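Robot arm trial on the cup bench, has anyone's hours survived one of these? 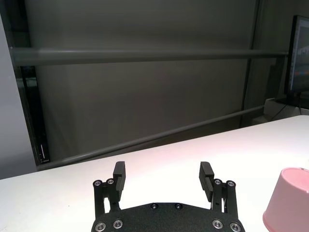
Posted by Shobha Annamalai

I work in the finishing room at a tableware seller, and since March we have had an arm on a white bench doing what management calls "cup handling". It picks a cup up, turns it, puts it down. The supplier is a firm called Erier and the software on the monitor is Virno, if that means anything to anyone.

We were told the arm would free us up for "more skilled work". I asked what the more skilled work was and got told it was being scoped. There are two of us on the bench per shift and I do cups at a steady pace, 300 in a morning when the deliveries turn up on time. The figure the arm is meant to reach is 581 a shift. I have yet to see a sheet showing it has done that, and I have asked twice. When a cup comes down at a slant the arm just stops and waits for one of us to go over and sort it out, then we press the button on the screen and off it goes. That is now part of my morning and it isn't in my job description.

What I want to know is:
Do these trials ever end with people keeping the same hours?
Should we be logging the stops ourselves?
Is it normal that whoever stands next to it gets no training beyond a ten minute chat?

I'm not against machines. My wrists would be happy to never turn over another cup. I just don't believe the leaflet.

Posted by Laurențiu Chiriac

Yes to logging, start today. I was in packing at a place that brought in a Brarunum cell for small boxes and the only reason we had anything to say at the review was a school exercise book where we wrote down every stop. Time, what it was holding or had failed to hold, how long until it was going again, who did it. Keep it dull. Don't write "useless thing stuck again", although we all wanted to.

The supplier had its own numbers of course, and theirs only counted the time the arm was running. So a shift where it stood still for an hour looked marvellous. Ask how your 581 is worked out, and whether the minutes you spend putting cups straight are in it. I would bet they aren't.

On hours, mine did survive, but the job didn't stay the same. Before, I packed. Afterwards I fed the cell, cleared it and packed whatever it couldn't manage, and those were all the awkward items. The easy boxes had been my rest, in a way. By the afternoon I was more tired than I used to be, with less to show for it on paper. Two people left and weren't replaced. So if someone says "no redundancies", ask about replacements too and get the answer in an email.

Also look at what the trial is being done with. If it's one sort of cup, stood neatly upside down with nothing else near it, then that is what has been tested. You'll know better than me what a real delivery looks like. Ask them to run it on a mixed crate, chipped ones included, while you are both there to see. We asked for this and it took them weeks to find the time.

Training: no, ten minutes is not enough if you're reaching in where it moves. Ask for the risk assessment for the bench. You should be shown how to stop it properly and what to check before you put a hand near the fingers. I wouldn't clear another cup until I'd had that, and I'd say so politely, in writing.

Posted by mokoena_nights

You'll be fine, they always say the robots are coming and then it's in a cupboard by summer. Our place spent a fortune on one and it's under a sheet. Just do your job and let them play with it.

Posted by gravyboat3000

Slightly different view, I'm the one who had to buy one of these (not Erier). The leaflet number is nearly always from the supplier's own room with their own items. I didn't know that when I signed. What changed my mind about ours was the women on the line telling me what it did when I wasn't there, so please do tell your manager, they may not know about the stops at all.

I can't promise you anything about hours. In our case the arm went to nights, when we couldn't get staff anyway, and days carried on much as before. It might be worth suggesting. Get the pay grade looked at as well. If you're restarting a machine all morning you are operating it, and our operators are paid more than our finishers.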